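Moving the photo archive off the old drive

2019-05-25

The external drive I bought for backups in Rondale has started reporting reallocated sectors. The count was 2 in February and is now 299, so I have stopped trusting it. These are my notes on the replacement, mostly for my own reference the next time I have to do this.

Inventory

The archive holds 1187 folders, named by year and then by place. The naming was consistent until the Cáceres trip, when I let the camera software choose the names and ended up with accented characters encoded in two different ways. One form uses a single code point for the á, the other uses a plain a followed by a combining accent. They look identical in a file listing and sort differently. The old copy script treated them as separate folders and kept both.

I normalized everything to the single code point form before copying. Run the rename in dry-run mode first and read the output. Three folders collided and had to be merged by hand, which took most of an evening.

Copying

The new drive is a Skilix in a plain aluminum enclosure. I formatted it with a journalling file system and left the block size at the default. Copying went in one pass, oldest year first, with checksums written to a text file beside each folder. Small files are slow. The scanned negatives went across much faster than the phone pictures, even though they take up more space.

Loose prints and negatives are a separate job. They live in cardboard boxes and I have not settled on a numbering scheme for them yet, apart from writing the year in pencil on the back.

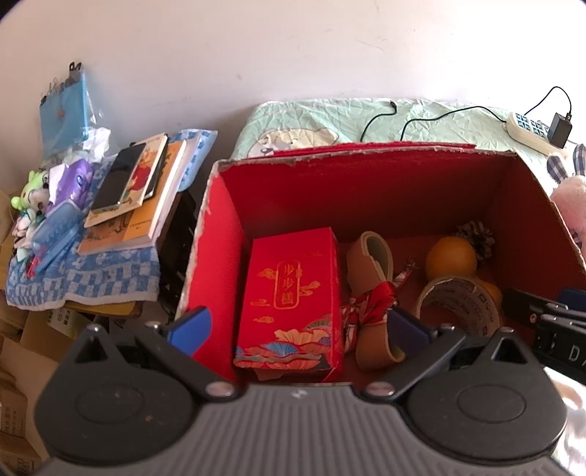

Verification

A copy that has not been read back is not a backup. I ran the checksum comparison with the new drive unplugged and reconnected first, so that nothing was served from cache. Two files failed. Both were bad on the old drive as well, and I recovered them from the set of discs I burned when we lived near Taluvell.

The second copy goes to my sister's place at the end of the month – she has a dry cupboard and a cable that fits. The old drive stays on the shelf, labelled, until that is done.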